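Hanging two landscape prints on a dark wall without wrecking the paint

Asked by Jeptoo Lukumay, Tue 6 January
Viewed 86 times, 3 answers

We rent in the Mestmont building and the bedroom came painted a very dark blue-green. I want to put up two framed landscapes, one larger than the other, both desert or hill views in thin dark frames. The lease says no holes bigger than a pin in painted walls, and we have to be out by the end of February next year, so whatever I use has to come off clean.

I tried adhesive strips in the last place and one of them took a patch of paint down to the plaster. White paint was easy to touch up. I don't have the color name for this one and the office doesn't either. 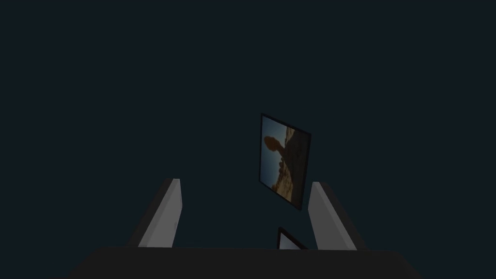
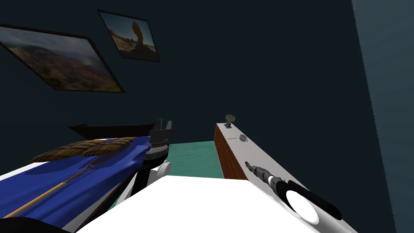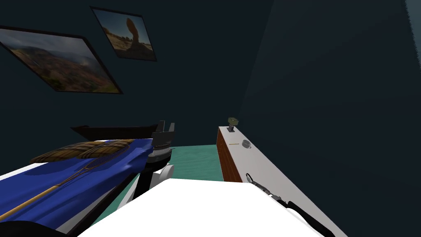
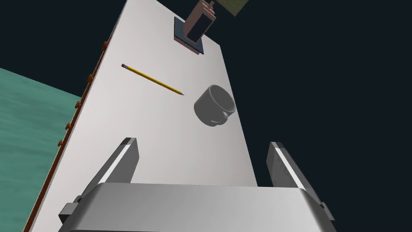 Rendered bedroom: prints in the first three, white tabletop in the last.

The larger frame weighs 3 pounds with the glass in. The wall is drywall as far as I can tell.

Answer from Ekaette Eze (accepted)

Strips pull paint off for two reasons: the paint was too fresh, or the strip was pulled outward. Ask the office when the room was last painted. If it was recent, wait a few weeks.

Wipe the wall with rubbing alcohol on a cloth, but try it behind a door first. Dark flat paint can go shiny where you rub it, and you will see that spot every time the light is on. Press each strip for a full minute. Leave it an hour before you hang anything. When you move out, pull the tab straight down along the wall, slowly.

Swap the glass for acrylic if the frame lets you. It takes a lot of weight off. I use the Ernell strips, which are sold as holding up to 90 ounces a pair, and I put two pairs on anything with glass anyway.

For the color, a hardware store can match a chip the size of a coin. Take it from inside the closet.

Answer from dauda_dad

Just use a nail. Fill it when you leave. Never lost a deposit.

Answer from Drindach

Is there a picture rail? Older units there have one under the paint - look near the ceiling. If so you can hang both from hooks and cord and not touch the wall. Otherwise what Ekaette said. Tape paper cutouts up first so you only do it once.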